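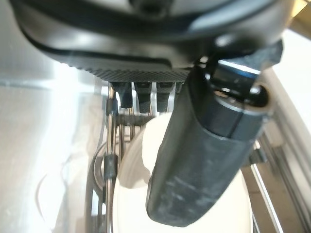

Supper hosts wanted for the Noment community kitchen

Every August we go looking for a few kind people to help run our neighborhood suppers, and every August we end up meeting somebody who had walked past our door for years without coming in. Maybe this time it's you! Noment serves a sit-down meal to up to 88 guests a night, and we need four new paid hosts, 20 hours a week, through the end of spring.

What the evenings are like

You would start at 3 p.m., set out the tables with Eldana Yilma, and be at the door when guests begin to arrive at five. After that it's mostly talking, carrying plates, finding a high chair, and talking some more (some of our regulars have been coming since we opened and they do like a proper hello). Hosts don't cook, but everybody takes a turn at the sink once the last table clears, and plenty of good conversation happens there.

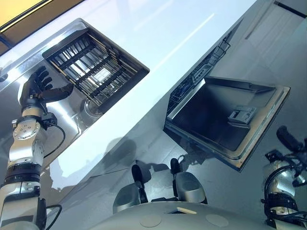 Who we hope to hear from

You don't need restaurant experience. Bereket Mersha drove a school bus before he joined us, and he now runs the dining room. We'd love people who are patient, who can be on their feet for a whole shift, and who don't mind a noisy room. A second language is a real plus. We'll pay for your food handler's card if you don't have one yet, and supper is on us every shift.

Dishes are washed and racked by the hosts on duty, and Obsa Gebru will show you how we like it done during your first week.
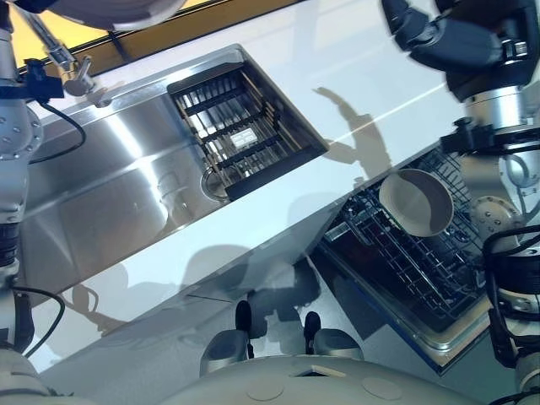
How to apply

Write a page or so to Dagim Shiferaw and tell us about a meal you remember and which evenings you're free. No résumé needed, though you're welcome to send one. You can also drop a letter at the front desk, 164 Gramen Street, any time after noon.

Contact Noment | © Noment Community Kitchen | Back to top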